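Spirometry software thread, as promised to the three people who asked. I run the back end of a small lung clinic in Flundel (front desk, billing, computers, whatever is beeping) and we moved all our breathing test reports over to Eria this year. Long one, get a coffee.

1/
Where we started: two spirometers, one old PC per spirometer, and a program called Cinine that came on a disc with the first machine. Each PC had its own patient list. The lists did not talk to each other. If you blew into the machine in room A in June and the machine in room B in the fall, you were two different people as far as Cinine cared.

2/
The report came out as a PDF. We printed it, the doctor wrote on it, we scanned it, and the scan went in the chart as a picture of a printout of a PDF. So when somebody wanted last year's FEV1 next to this year's, a human being opened two scans and squinted. That human being was me a lot of the time.

3/
What I wanted was boring. One patient list. The numbers stored as numbers. The flow-volume loop big enough to read. The doctor able to sign off from the office down the hall or from home. I wrote that on a sticky note and it stayed on my monitor through every sales call.

4/
We looked at Eria and at the thing Gruber sells. Gruber's demo was prettier, I'll say that right away. But it wanted its own spirometer, and ours are fine! They pass their calibration checks every morning. I wasn't going to go ask for new hardware so a graph could have rounded corners.

5/
Eria runs in the browser and has a little helper program that sits on the testing PC and grabs the result when the test is done. It took the old machine and the newer one. The newer one needed a driver update and a reboot and then another reboot, and then it was happy.

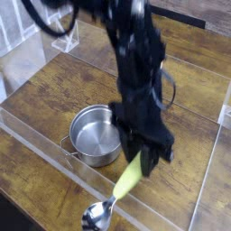 Spoon with the pale yellow-green handle, in the gripper.

6/
OK so, moving the old data. This is the part I'd been dreading. Cinine can export, it says so right in the menu. What it exports is one file per patient per visit, with the date of birth in a different order depending on which PC it came from. I found that out after I'd loaded the first batch.

7/
We had a bit over a weekend's worth of cleanup from that. Eria flagged 700 records it thought were duplicates and it was right on most of them. The wrong ones were nearly all families – same last name, same street, dad and son with the same first name. Please, if you do this, have somebody who knows the patients look at that list. Our front desk got through it faster than I ever would have.

8/
We only brought across the visits that had real numbers in them. Anything that existed just as a scan stayed in the chart as a scan. I know some places pay to have those typed in. We talked about it and decided that if the doctor needs one, we'll key that one in by hand, and so far it's come up a handful of times.

9/
Reference equations! Nobody warned me so I'm warning you. "Percent predicted" depends on which set of equations the software uses, and Cinine was set to an old one. Same patient, same blow, switch the set, and the percent moves. We kept the raw liters as they were and let Eria recalculate the predicted values for everybody, old visits included, so at least the trend line is comparing like with like.

10/
The doctors asked for a line at the bottom of each recalculated report saying which equations were used and that the original may show a different percentage. Support put it in the template for us. Then I learned I could have done it myself under Report Layout, which I'd never clicked on.

11/
Speaking of templates. We started with way too many. Pre and post bronchodilator, pre only, pre-op, work physical, kids, kids with a different logo for the school forms... People just picked the top one in the list no matter what. We're down to four now and the top one is the one we use most.

12/
Sign-off is the piece everybody likes. Test is done in the room, it shows up on the doctor's worklist, they read it, pick a few phrases or type their own, and it's signed. Before, the paper sat in a tray, and the tray sat on a filing cabinet, and sometimes the tray had a sandwich on it.

13/
Things I don't love, in fairness. The search box wants last name first and gets huffy about hyphens. The tablet view is fine for reading, but the loop shrinks to a postage stamp if you hold the thing upright. And it logs you out after 10 minutes, which I understand! I do! But the tech is in there coaching somebody to blow, blow, blow, keep going, and comes back to a login page.

14/
The test itself isn't lost when that happens, by the way. The helper holds on to it and sends it once you're back in. We checked by pulling the network cable on purpose, in the middle of a pretend patient (me, with terrible technique). It came through with every one of my sad attempts marked as not acceptable.

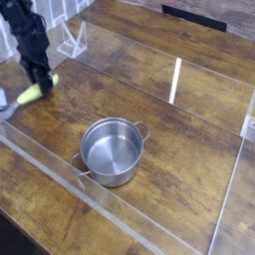

15/
Training. We did one short session with everybody, then I sat in the testing room for a couple mornings. The second thing was worth way more. Our techs have been doing spirometry for years and don't need me explaining a plateau, they need to know where the button went. I ended up taping a half sheet next to each PC with the order of clicks on it.

16/
Make the first week light if you can. We booked fewer tests per session and I got some looks for it, but the first day ran late anyhow. By the second week the schedule was back to normal and the half sheets were already getting coffee on them.

17/
Backups, since two of you messaged me. Eria keeps its own, and we also pull a copy every night to a drive here. I do a test restore on a spare laptop every so often. Pick a patient, restore, open the report, see if the numbers match. If you've never tried restoring yours, go do it this week, I mean it.

18/
As of today, 23rd November, we've passed 1,000 reports signed in the new system. The old PCs are unplugged but still on the shelf. I'm keeping the Cinine disc in my drawer until I'm sure I won't need it, so probably forever.

19/
Next up is getting the walk test in there too. Right now it's a clipboard and a stopwatch and somebody typing it up after lunch. Eria has a form for it, but it wants oxygen readings every minute and our paper one doesn't, so we have to sort that out with the doctors first.

20/
If you're on the same old setup and thinking about moving, ask me stuff. I can send the half sheet, and the list of columns I had to fix in the export. Give me a day or two on replies – we're short at the desk this week and I'm answering phones.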